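Trucos para ordenar postales (aprendidos en una feria de robots)

Fui en mayo a la jornada de puertas abiertas de Jedeo con la esperanza de que una máquina me resolviera el cajón de las postales. Volví con dolor de pies, un bolígrafo y unas cuantas ideas que no necesitan enchufe.

Clasifica antes de guardar. Yo tenía 700 postales en una caja de zapatos y lo llamaba archivo.

No llenes las ranuras. Anca Mihăilă, que llevaba la demostración, insistía en dejar holgura para los dedos, los de quien sea.

Tarjetas de esquinas redondeadas, si puedes elegir: se enganchan menos. 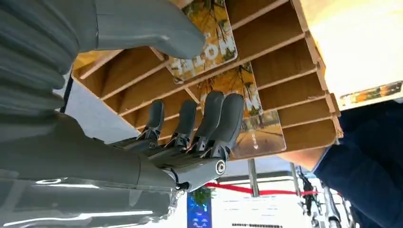
Un casillero de madera clara se limpia con brocha seca y paciencia. Si no está atornillado, sujétalo con la otra mano mientras colocas; hasta la mano robótica gris tenía a alguien de manga azul marino aguantándole el mueble por debajo, y me fui bastante consolado. Las ranuras inclinadas dejan asomar la tarjeta y se encuentra antes la del paisaje de otoño.

Pregunté el precio del robot. El casillero me parece una compra estupenda.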